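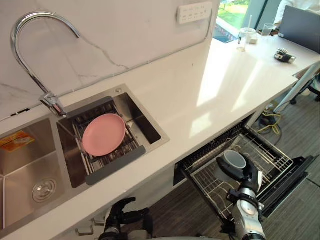 Two grippers is one too many for most kitchens, a tester at Drikville told us before the trial began, and the soft one would win on plates anyway. Half right.

**Gernon publishes first results of side-by-side gripper trial**

DRIKVILLE, Wednesday – Gernon today released results from its kitchen trial of 2 gripper types, the Matsuda and the Gornari. Same arm, same controller, same dishwasher rack. Only the hands swapped.

Headline figures:

- 2000 grasps logged, cups and plates only
- 204 drops or missed pick-ups, most of them plates
- 24 minutes, longest run without a reset

Cups first. The Gornari was better at holding a cup upside down by the wall and setting it between the tines. Matsuda slower, but kinder to thin rims. Plates lying flat are still a problem for both, fingers cant get under the edge without a nudge.

Cable routing at the wrist was changed midway through. Results from before and after are kept seperate in the full tables.

Next round: cutlery, glasses, a second controller. Starts November. Makers of other hands are welcome to send a unit, fixing plate drawings on request.

Full tables and the test sheet available from the Gernon press desk, Drikville. Desk is open until 5pm.

ENDS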